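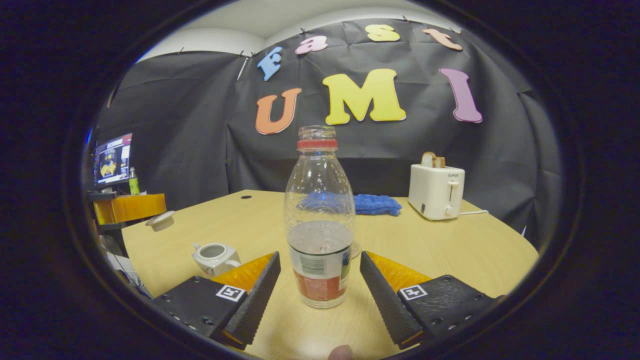 Monday, August 23, 2021

Today the whole day was bottles. I came in early, made tea, and by lunch I had already the pain in the wrist which I had last week also. The task is very simple to say: take the empty bottle, put it somewhere else, let it go. My mother would do it while speaking on the phone and would not remember it later.

I did 200 takes. The plan was 300, but after lunch the plastic began to annoy me. When the bottle is empty it weighs almost nothing, and if I close the fingers a little too strongly the wall bends and makes this small cracking sound. If I close too softly, it turns and slides. With my own hand I never think about it. I also do not know how to write down what my hand knows, so I repeat, and hope the repeating is enough.

The clear plastic is the second trouble. Through the bottle one sees the blue towel, only bent and in the wrong place, and I asked myself what a machine would believe is there. A towel inside a bottle? The red ring under the mouth is easy to find, and the label too. The rest is mostly light.

In the evening I read again the brochure from Clekton. They write that their kitchen arm, Caveo, will be ready for "the everyday home" in 2 years. I would like to see the home they mean. In mine the towel is never twice in the same shape, the lid of the teapot is not with the teapot, and the toaster has its cord across the place where I want to put the plate. The toaster I believe they can do. Bread goes in, lever goes down, it is always the same movement. A factory has been doing such things for a long time. But to clean the table after breakfast, with everything lying as people left it, I think no, not yet.

My sister asked me on Sunday if she should wait with buying a dishwasher, as a robot will wash soon anyway. I told her to buy the dishwasher. She was a little disappointed with me, I think she wanted better news from somebody who works near these things.

Still, I must be fair. Last August I was sure that soft things and thin things would stay impossible, and now I am less sure. I change my opinion on good days and change it back when the wrist hurts.

Tomorrow the towel: folding in half, then in half again. I should buy the elastic bandage before work, the pharmacy opens at eight. Also call the landlord about the window.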